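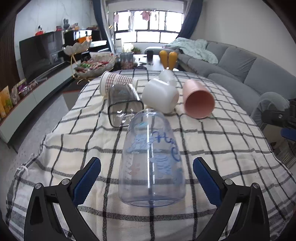
Unit 4: Clearing and Sorting Drinkware

Reading: Nowicki handout, pages on small household items. Bring the Doltine sorting sheet.

Start with anything lying on its side. Cups and bottles roll, and a tablecloth does little to stop them. Pick up the baby bottle first and put it with the infant items, away from the other drinkware.

Sort the rest by material:
Paper cups: discard after use.
Plastic cups, with or without a handle: wash, then stand upside down to drain.
Clear containers: look for the lid before putting them away.

Check the graduation marks on baby bottles. If they are too faint to read, set the bottle aside.

Leave the coffee table and the fruit stand for Unit 5.

For next time: fill in lines 1 to 23 of the sorting sheet.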